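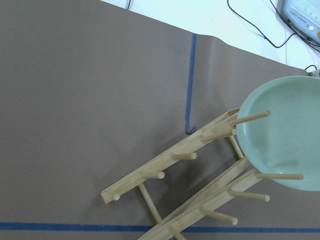
Quiénes somos

Harkik es una empresa pequeña que hace y vende escurridores de platos y otros objetos sencillos para la cocina. Empezamos en marzo, hace 5 años, en un local que antes era una imprenta. Las fundadoras somos 2: Kanchan Yadav, que dibuja los modelos, y yo, Pramila Bansal, que me ocupo de las compras, de los clientes y también de esta página. El español no es mi primera lengua, y pido paciencia por alguna frase que suene extraña.

La primera idea vino de una cocina alquilada donde el fregadero era estrecho y la encimera todavía más. Los escurridores de metal que encontramos en las tiendas eran demasiado grandes o se oxidaban en las esquinas. Kanchan hizo uno con listones y palitos que le sobraban de una estantería. Era feo y se movía un poco, pero los platos se quedaban de pie. Lo usamos casi todo el invierno.

Lo que hacemos

Nuestro producto principal se llama Kashyap. Es un escurridor para platos llanos y hondos, con barras redondas entre los largueros y palitos que sujetan cada plato por separado. Mide 415 milímetros de largo, una medida que elegimos después de muchas pruebas al lado de fregaderos distintos, y pesa 600 gramos. Se vende sin barniz o con una capa fina de aceite. Recomendamos la segunda opción para las casas donde se friega a mano todos los días.

El segundo producto es Wosier, una bandeja que se pone debajo y recoge el agua. Muchos clientes la compran después, cuando ya tienen el escurridor y ven que la encimera se moja. En la página de cada modelo explicamos las medidas con un dibujo, porque las fotos a veces engañan con el tamaño.

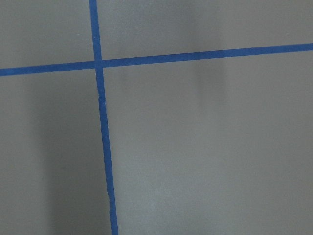

No tenemos un catálogo grande y no queremos tenerlo. Preferimos cambiar un detalle de un modelo que ya existe: la altura de un palito, la distancia entre dos barras, la forma de la punta. Las puntas, por ejemplo, antes eran rectas. Una clienta nos escribió que arañaban el borde esmaltado de sus platos antiguos, y desde entonces las redondeamos a mano con lija fina. Es un trabajo lento – a Kanchan le gusta, a mí menos.

Cómo trabajamos

Para nosotras un escurridor se conoce con platos puestos. Por eso hablamos siempre de la pieza y de la vajilla juntas: dónde entra el borde, cuánto se inclina, si la mano pasa bien entre un plato y el siguiente. También miramos si el escurridor queda estable cuando está cargado solamente de un lado, que es como lo carga la mayoría de la gente.

Los errores los apuntamos en un cuaderno. Un palito que entra flojo, un larguero con nudo, una partida que llegó con el color demasiado oscuro. Cuando una pieza no nos convence, la vendemos como segunda calidad y escribimos en la etiqueta cuál es el defecto.
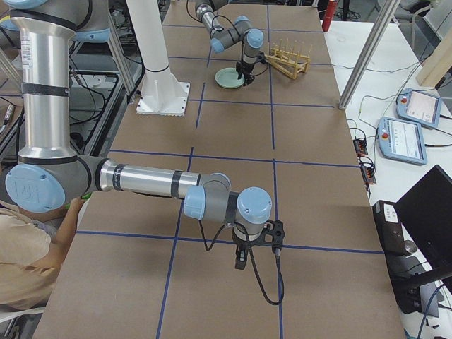
La mesa es la parte del local que más cuidamos. Tiene que ser larga, para poder ver las cosas con distancia y desde varios lados, y todo lo que está encima debe poder moverse sin arrastrar. La cubrimos con cartón marrón y la dividimos en rectángulos con cinta azul, y así decimos "en el cuadro del fondo" y las dos entendemos lo mismo. Al otro extremo está el escurridor de madera clara, con su fila de palitos hacia arriba, y cerca de él un plato redondo de color verde pálido. Kanchan defiende los colores pálidos para la vajilla de diario. Yo compraría todo blanco, y es una discusión que no terminamos.

En la pared tenemos una lista con los pedidos de la semana y un calendario. Los paquetes se preparan por la mañana. Usamos papel y cartón, sin plástico de burbujas, y dentro ponemos siempre una hoja con los consejos para el cuidado de la madera y del bambú:

Lavar con un paño húmedo y jabón suave.
No dejar en remojo y no meter en el lavavajillas.
Secar de pie, con aire por los dos lados.
Poner aceite de uso alimentario cuando la superficie se vea seca.
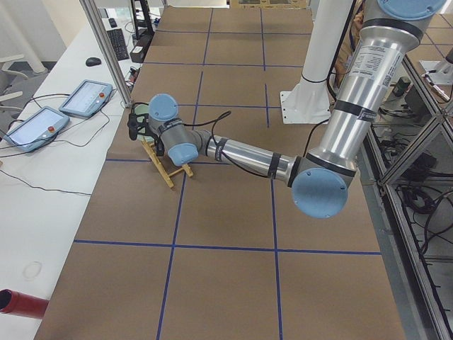
Si un palito se rompe, no hace falta comprar otro escurridor. Enviamos el recambio por carta, con un trocito de lija, y la reparación se hace en casa con un poco de cola resistente al agua. Para los modelos de los primeros años el diámetro era diferente, y en este caso pedimos una foto y la medida del agujero antes de enviar nada.

Dónde encontrarnos

Vendemos desde esta página y en Senavent, la tienda de menaje que confió en nosotras al principio y que todavía guarda el prototipo en su escaparate. También preparamos pedidos para comedores pequeños y casas rurales, con la longitud adaptada al fregadero. Para estos encargos necesitamos saber el ancho de la encimera, el diámetro del plato más grande y si hay un grifo que moleste.

Contestamos los mensajes personalmente, en español, en inglés o en hindi. Las visitas al local son posibles con cita. Hay que llamar al timbre de abajo, el que no tiene nombre, y subir por la escalera de la derecha.

Texto revisado el 3 de noviembre de 2023.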